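The Patience of Putting Things Back

Ketsara Yimyam drinks her coffee standing up, and by the time I had found the right door at Peltden she was on her second cup and well into the morning's work. She waved me over to a stool, moved a box of screws off it, and asked whether I had ever taught a child to tie a shoe. I have (two of them, badly), and she seemed pleased.

"Then you know," she said. "You can't just explain it. You do it again and again, and they watch your hands."

Her team is gathering examples for a learning system that they hope will one day help take old computers apart and put them together. Every example is one short job, done by the arm under a person's guidance and saved from beginning to end. They started in April with 30, which taught the system next to nothing, and they now have 821. Lertchai Phetsri, who guides the arm most days, told me cheerfully that 328 of those had to be done over when they changed their minds about how a good one should begin!

What surprised me was how much they treasure the clumsy tries. A slow reach, a second go at lining up a part, all of it gets kept so long as the label says what went on.

Arm and gripper over the open computer, then two closer looks from the gripper's side:

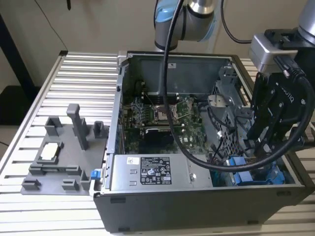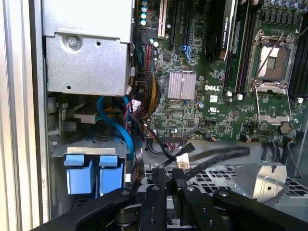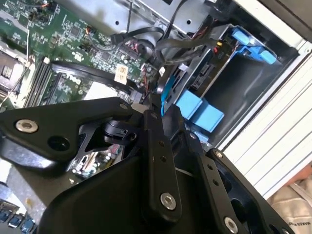

Lertchai likes to shift the starting position a little between tries, so that the system won't simply learn one spot by heart. Ketsara would shift it more. They have argued over this for months, very fondly, and when I left they were still at it, with 33 tries on the list before supper.

Questions about this story? Write to the Bruston features desk.
© 2019 Bruston. All rights reserved.
Back to top

We use cookies to remember your reading settings. By staying on this site you agree to their use.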